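4.2 Shop-floor controls

Household chores such as folding and wiping tolerate a few millimeters of error. Panel work does not, and the Wallcombe suite was extended with it for that reason. Following Barroso and Miranda, we treat operating a control panel as a sequence of short contacts: press, flip, turn, unplug. Each contact has its own failure mode. A press can land between two buttons, and a flip can stop short of the end position. Plugs are the hardest case, as the wires hide the socket from most viewpoints.

The policy was trained on 4,000 demonstrations and evaluated on 8 task variants. A trial ends after 90 seconds or after 2 failed grasps, whichever comes first. Variants differ in the order of contacts and in the target dial setting (Figure 3).

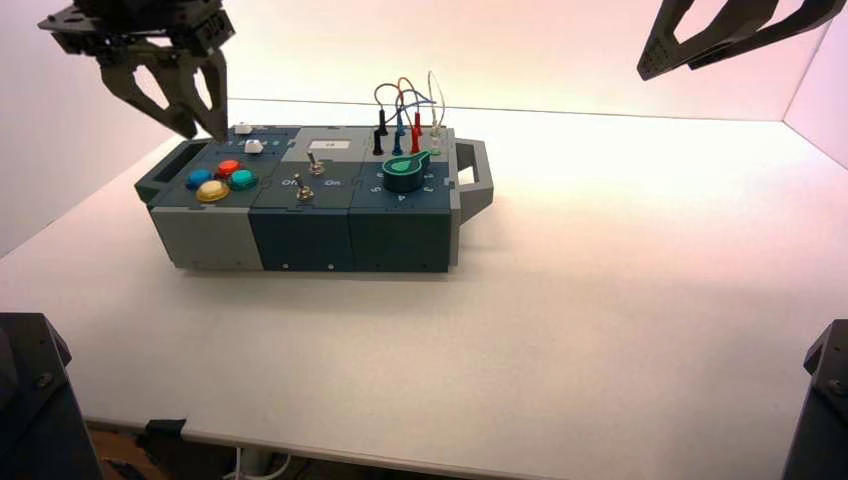 Figure 3. Task box with push buttons, toggle switches, a rotary dial and plug-in test leads, between the two grippers.

Scoring is per contact, so a trial that completes the buttons and misses the dial still receives partial credit. We did not penalize extra contacts unless they changed the state of a control. On a real machine such contacts would matter, and the Jurnitz protocol counts them as failures. Results under both rules are given in Section 5.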